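Louer un bureau partagé chez Caseck : vos questions

Mis à jour en juillet, par l'équipe accueil
Imprimer | Envoyer par e-mail

Faut-il réserver ?
Pour un poste à la journée, non. Pour une salle fermée oui, la veille avant 17 h. Le matin même, tentez le coup par téléphone.

Quels tarifs ?
Poste à la journée : 33 euros. Carnet mensuel : 213 euros, sans engagement. Salle fermée sur devis, selon la durée. Café compris, repas non.

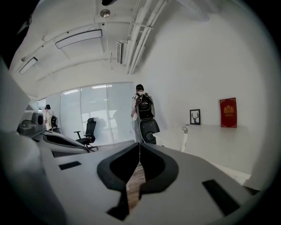
Comment j'entre si l'accueil est fermé ?
Avec le badge Pedel. Caution de 42 euros, rendue au retour du badge. Perdu ? Prévenez-nous tout de suite, on le désactive. Pas de prêt entre abonnés svp.

Le wifi ne marche pas.
Vérifiez que vous êtes bien sur le réseau Wei et pas sur le réseau invités (limité à deux heures). Mot de passe sur votre confirmation de réservation. Toujours rien : passez à l'accueil.

Je peux laisser mes affaires le soir ?
Dans un casier, oui. Sur les tables, non, le ménage passe tôt et tout doit être dégagé. Les objets oubliés sont gardés un mois.

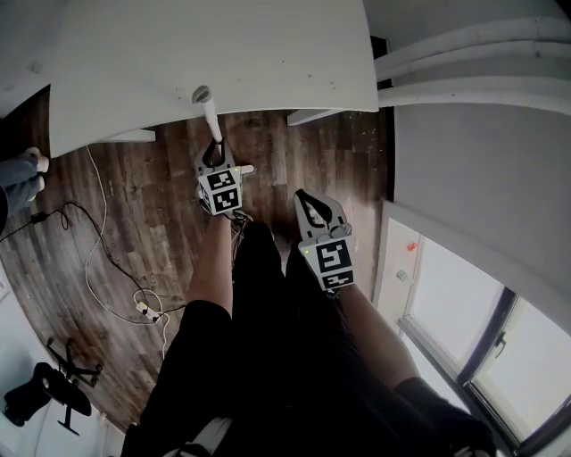 Et les appels ?
Courts et à voix basse, ça passe. Sinon cabine Skeltness au fond du couloir, trente minutes maximum quand quelqu'un attend. Les visios se font au casque, toujours.

Puis-je recevoir un client ?
Oui, signalez son nom à l'acueil. Au-delà de deux visiteurs, prenez une salle.

Annulation ?
Gratuite jusqu'à la veille 17 h. Après, la journée est dûe. Un report reste possible une fois, dans le même mois.

Les factures ?
Envoyées par mail en fin de mois. Changement d'adresse ou de raison sociale : à nous signaler avant l'édition, on ne refait pas les anciennes.

Contact | © Caseck, tous droits réservés | Haut de page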